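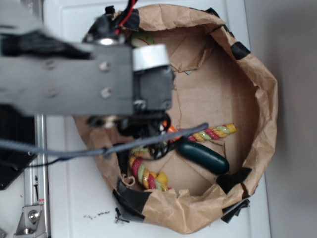 Do One-Stop Permit Desks Bring Firms to Small Towns?

Student project report, Regional Economics
Nesma Hajji and Latifa Salem
21 September 2024

1. Why we picked this

Our county opened a single desk for business permits three years ago. Before that, a company that wanted to put up a workshop or a small plant had to visit planning, fire safety, water and the tax office one after another. Now it hands in one folder. The county's website says the desk has made Elley "the easiest place in the region to open a business," and the local paper has repeated the line more than once without asking what it was measured against.

We wanted to know if the desk has changed anything a firm would notice. We should say early that we went in doubtful. Latifa worked a summer in the water office and remembers folders sitting there with the new cover sheet on them for weeks. That is one person's memory of one office, so we have tried to keep it out of the results, but it did shape the questions.

2. What the county claims

The county gives two figures in its yearly summary. The first is that 29 firms have used the desk. The second is that the average permit now takes 19 working days. Both sound fine until you try to work with them.

A firm that "used the desk" might have built a factory or might have asked about a sign over a door. The summary does not separate them. We wrote to the desk in April and were told that inquiries and full applications are logged in the same list. We asked for the list with the names taken off and were told it was being cleaned up. We had not received it when we finished writing.

The 19 days are counted from the date a folder is marked complete. If the desk sends a folder back for a missing drawing, the clock starts over when the drawing comes in. An owner would count from the first visit. There is no published figure for that, and there is none for the years before the desk opened either, so the word "faster" in the county's brochure has nothing under it.

3. How we went about it

We read the public meeting minutes for the industrial area on the east side of town and picked out every firm named in a permit decision since the desk opened. That gave us 14 names. We wrote to all of them. Some did not answer, one had moved away, and one asked us not to use what they said. In the end we had long talks with three firms, and we use their names with their consent: Gerosance, Fawzy and Pinero.

Three is a small number. We are aware that firms willing to talk to students may be the ones with a complaint, or the ones with time on their hands. We did not find a way around this. A survey form might have reached more people, but our teacher had seen earlier groups get almost nothing back from forms, and we followed that advice. 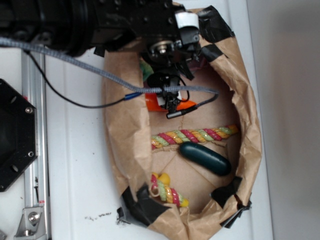

Robot gripper lowered into a container, with a grey braided cable running across.

4. What the firms told us

Gerosance makes fittings for hospital beds and moved in from two counties over. The manager liked the desk. She had one phone number and the same clerk each time. When we asked whether the desk was a reason for moving, she said no. They had already signed the lease. The reasons were the rent and a truck route that does not go through a town center. She first heard of the desk when the landlord told her where to take the papers.

Fawzy is a repair shop for farm pumps that wanted a second building on land it already owned. The owner's view was much harsher. He paid 4000 dollars for a drainage study the desk asked for in his second month. The old water office, he told us, would have asked for it on day one or not at all. We could not check this. The rules on drainage changed in the same period, so the desk may be getting blamed for a rule it did not write. Still, he was clear that a single counter had not meant a single answer. The fire inspector came out twice and wanted different doors each time.

Pinero packs dried fruit. It is the only one of the three that compared places before choosing, and so the only real test of the county's claim. The partners looked at four towns. Permits were on their list, but below water pressure, wages and the distance to the cold store. One partner said that every town had promised them fast permits and they had stopped listening to that part. They thought the service here was decent once they were in.

5. What we make of it

The desk seems to be pleasant to deal with, at least for firms whose case is simple. Two out of three said something good about the staff without being asked. We do not want to brush that aside, because small owners do lose working days to errands.

We found no sign that it brought anyone in. None of the three chose the town on account of it. Our sample could easily have missed a firm that did, and if the county has such a firm we would have expected to see it in the brochure.
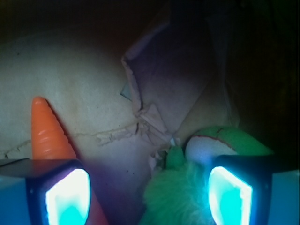
The part that bothers us more is how the county keeps score. A list that mixes sign questions with factories will grow every year no matter what happens in the industrial area. The day count leaves out the stretch that owners complain about. We don't think anyone set out to mislead. More likely the figures were the ones easiest to pull from the software, and after they had been printed once they became the official ones.

There is also the cost. The budget shows the desk's rent and two salaries, but the planning and water staff who do the checking are still paid from their own departments. We could not tell whether the departments have saved any hours. The clerk we spoke to thought they had not, since every folder is now copied for each office.

6. What we would ask for

The county could log inquiries and applications on separate lists starting now, and count the days from the first visit as well as from the complete folder. It could add one question to the application: which other towns did you consider? All of this would fit on the form already in use.

If another group takes this up, we suggest talking to firms that looked at the town and went elsewhere. We tried to find some through Pinero's partners and through the real estate office and got one name, too late to arrange a call. The landlord of the east side units may know of others. Our letters and interview notes are in the class folder, except for the firm that asked to be left out.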